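Gbeho bench notebook
Entry: December 26, 2023
Written by: Benedicta Ankrah
In the building: me, Iddrisu Quaye, and a heating system with opinions

Came in because the plates don't know it's a holiday. 72 hours was up at nine this morning, and if we leave them longer the slow growers catch up with the fast ones and I can't tell who was resistant and who was just late.

Where we stood before the break

The question is still whether the spacer changes how much of the Grukach powder stays in the inhaler and how much gets out of it. Alois is convinced it sticks to the plastic. Ama is convinced Alois doesn't wash the plastic. Both have put this in writing, in this notebook, in July, in different colored ink.

Plates

Control plates: full lawn, edge to edge, very pleased with themselves.

Powder straight from the capsule, dissolved: clear zones on every plate. Edges sharp enough to measure without arguing.

Powder collected after the spacer: clear zones, but smaller, and the edges are mush. I measured each one, then Iddrisu measured each one without looking at my numbers, and we agreed on all but 2. For those I've written down both readings. Please don't average them, Vaughan. I know you want to.

Powder collected after the spacer, spacer rinsed in detergent and left to drip dry: zones nearly back to the capsule size. So a point to Alois for the sticking, and a point to Ama for the washing, and I get to be the one who tells them.

Static, I think. A rubbed-dry spacer is a balloon on a sweater. The drip-dried ones keep a film of detergent and the powder has nothing to cling to. This is well known for other inhaled drugs and I would like it recorded that we spent a summer rediscovering it.

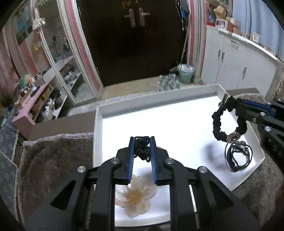
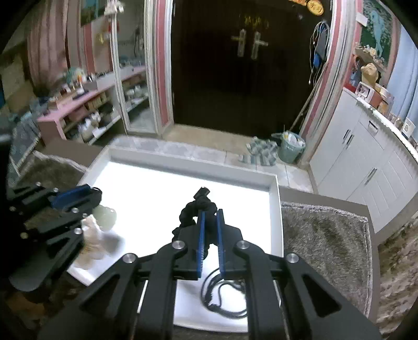

Humidity

The chamber was set to 70 percent and the logger says it held until the evening of the second day, then slid down and came back by itself before morning. No alarm. The alarm goes to the Zudari phone, and the Zudari phone is in a drawer, switched off, with a sticker on it that says DO NOT SWITCH OFF.

I don't think the dip touched the plates, they were in the incubator by then. It may have touched the spare capsules. I've pulled those and marked the bag SUSPECT. Use the sealed ones from the Andum batch for the repeat.

Flow rate

Iddrisu checked the pump against the bubble meter. It reads a little low on the first pull and is fine afterward. He would like us to do a dummy pull before every run. I would like us to buy a new pump. We'll be doing a dummy pull before every run.

He also found that the mouthpiece adapter leaks if you push it on straight and seals if you push it on with a quarter turn. I have been giving it a quarter turn for months without knowing why, out of habit from jam jars. Vaughan pushes it on straight. This may explain Vaughan's entire fall.

Things I got wrong today

Labeled one stack of plates on the lids. Lids came off. Was able to sort them again from the pen dots on the bottoms, which past me put there, apparently not trusting present me.

Wrote the first column of zone sizes in the wrong units and spent a while believing we had cured everything.

To do

Repeat the spacer arm with three kinds of drying: towel, air, drip with detergent. Same person washing all of them. Ama has offered. Alois would like to observe.

Ask the supplier what the spacer body is made of. Last time they sent a brochure.

Second reader for the mushy edges, blind, with the good calipers. The other calipers are for opening boxes.

Dummy pull. Quarter turn. I'll tape both to the pump.

Switch on the Zudari phone. Done, it's charging next to the sink, and it has already beeped at me about last week.

Discarded plates are in the autoclave, cycle started at ten past two. Iddrisu is staying to take them out. I'm going home to eat leftovers.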